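4.2 Adjournments in the lower courts

Coded 254 hearing records from Grosley, all breach of order cases. 80 were put off at least once, mostly for missing papers. Defense late in 8 of these, prosecution in the rest. Unclear if duty counsel matters here; records too thin, see Araújo for the longer series. Sentence length not coded yet. Will recieve the May files later.

Figure 3. Turquoise organizer rack on a white surface, rendered.
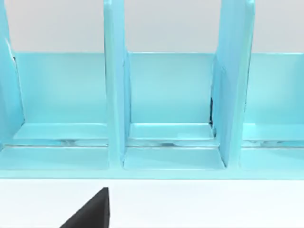

Gregor Aitken objects that a late paper and a missing one are different faults, and wants the 80 split before any blame goes to the prosecution.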